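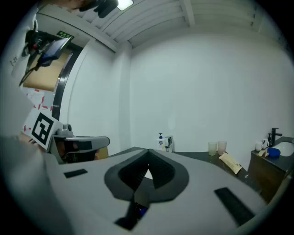 Gripper at the wash-up counter, Hostonia open day, February.

Wurkitz opened its test rooms to visitors for the afternoon, and I went along to find out if I can stop doing dishes. I can't.

The job on the counter was modest: cups, mugs, a tap, a bottle of soap with a pump top. Carmela Ferraro, our guide, said the aim is a machine that can tidy a strange kitchen without being told where anything goes. I asked when. She said there are 2,075 recorded tries at handling cups on file and they want a lot more, and that's as close to a date as I got.

Plastic cups are the sore point. Squeeze too hard and they fold, too softly and they slide. Zuweira Akolgo, who came with me from Birkach and runs a café, said her newest kid learned it in 10 minutes.

I'll give them credit for letting us ask rude questions. The tour took two hours and the price talk was vague. Parking at the Danzer end fills up early, so take the bus.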